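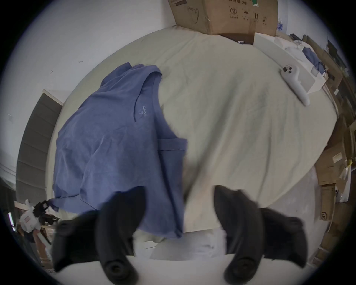

Home Skills 2, handout 6: folding and sorting tops

Read before class. Bring one T-shirt, any size, clean, not ironed. Shirts with buttons are handout 7, leave them home.

Last time, quick recap
Sheets and pillowcases. Most of you got the flat sheet, fitted sheet still a mess for half the room. We go back to it in October, not now.

Today
1. Laying out
2. The thirds fold
3. Knits that won't hold a crease
4. Boxing up and labels

1. Laying out
Use a bed if you have one. Table is OK but a big shirt hangs off and drags the rest with it. Sheet pulled tight first. A bulge under the sheet goes straight into the fold, you'll see it later as a crooked hem.

Shirt face down, neck away from you. Sleeves out to the sides. Run the flat of your hand from the collar down, then out toward each side seam. Don't yank at the hem, it waves.

If the shirt lands with one side turned under (it will) pick it up by the shoulders and drop it again. Quicker than picking at the corners.

Words you need: neckband, shoulder seam, side seam, hem. These are on the worksheet. Spell them right please, "neck band" is fine too.

2. Thirds fold
- Right side in to the middle of the back. Sleeve folds back on itself.
- Left side same. You should have a long strip, same width top and bottom.
- Hem up to just under the neckband.
- Fold once more, turn over.

Width: we use the Prillmont card, the stiff one from the supply drawer. Put it under the neckband, fold round it, slide it out. After a couple of shirts try without. Final check is without the card!!

Common faults
Strip wider at the bottom = second side not brought in far enough.
Lump at the shoulder = sleeve not folded back, just shoved in.
Neckband on show at one side only = shirt was not straight to begin with. Start over, don't fix it folded.

3. Thin and stretchy knits
Undershirts, sports tops, the smooth AIRism kind. These slide. They fold fine and then open up by themselves when you carry the pile. Two ways round it:

Roll. Thirds as above, then roll from the hem, snug but not tight. Stand the rolls on end in the box.

Or the tuck. Turn the bottom hem inside out a hand's width before you start, do the thirds, roll from the neck down, then flip the turned hem back over the roll like a sock. Holds well. Takes practise.

Carrying one that hasn't been folded yet: take hold at both shoulders. Pick it up by the middle and it twists into a rope, then you are shaking it out all over again, and the creases stay in.

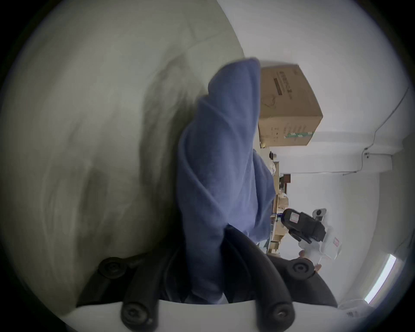 Felicidad Salazar: I never got the tuck to stay put on long shirts, so now I turn up a bit more of the hem, nearly double what the handout says, and it holds even when I pull the roll out by one end. On short ones that's too much and you get a fat ring of cloth at the bottom. Try both and keep whichever lies flatter.

OK so add that to your notes, longer shirt = more hem. Going in the next version of this sheet.

4. Boxing up
Plain cardboard box, bottom taped both ways. Set it next to the bed, at the far side, so you aren't stepping round it. Old shipping boxes are fine, cross out the old label with a marker or it comes back to haunt you on moving day.

Heavy stuff first: sweatshirts, jeans. Then folded tops in stacks. Rolls go round the sides where stacks leave a gap. Stop before the flaps bulge.

The Skorklow method (in the reader, p. 99) says sort by person, then by type. The Kiani one, p. 151, sorts by color. We use Skorklow in class. For the written part you can argue for either one, but give a reason from your own closet and not only from the reader.

Label on two sides and not on top, the top gets covered. Write whose, what, which room. "Misc" is not a label.

Practical check
40 points total. Laying out 6, thirds fold 14, roll or tuck 10, box and label 10. You pick roll or tuck on the day, no need to tell me before.

Points come off for: shirt folded inside out, crooked strip, label missing the room.

For next class
Fold one drawer at home. Write half a page, what went wrong and what you changed. Read the Rerka chapter on drawers, skip the part on dividers.

Missed class? Worksheets are in the tray by the door, take one of each. Cards stay in the room, we are short already.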